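## 4.2 Kitchen prep at the Pukatlow site

Second site was the staff kitchen at Pukatlow. Smaller crew than Hedberg, longer shifts, one line. The arm was planned for the fetch-and-place part of prep only: bottles, jars, small containers, between stove, counter and wall cabinet. Cooking stays with the cooks. Before any floor time we ran the task set in simulation, 2,000 episodes in all, in a home-style kitchen layout and not a copy of the real room. Known weakness, see Section 6.

Of the 2,000 episodes, 1,442 ended with the object placed where the task asked. 278 were stopped by the safety margin around the stove. The rest were drops, missed grasps or time-outs, and we did not split them further for this draft. Fig. 3 shows one of the bottle tasks at the stove.
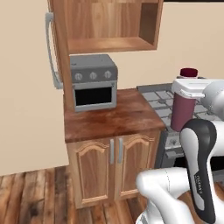

**Figure 3.** Simulated kitchen, bottle task. Gripper at the bottle above the stove; toaster oven on the counter at back left.

The stove margin matters more to the cooks than the success rate does. In the interviews (66 across both sites, first round in October) the question was nearly always who has the stove while the arm is over it. Under the old routine a cook reaches across without thinking. With the arm there, they wait, or they hit pause. Several said the waiting was worse than the reaching. One cook: "I used to be tired at the end. Now I'm tired and I've been standing still."

Less carrying, yes. Fewer trips to the cabinet. But new work shows up that is on no one's job sheet: turning labels out, putting bottles back at the agreed spot, clearing the counter edge so the arm has room. At Hedberg this got folded into closing duties with no added time. At Pukatlow the shift leads asked for it to be written into the schedule, and it was. We count this as a change in the job and not as a set-up cost, which is were we differ from Pietrzak.

Training was short. Pause, resume, release the gripper, call the lead. Newer staff used pause freely; long-time staff hardly at all, prefering to work around the arm. Could be habit, could be that pausing looks like slowing the line. The interview data don't settle it. Pause counts per shift are in Appendix B, Pukatlow only, the Hedberg logs were incomplete.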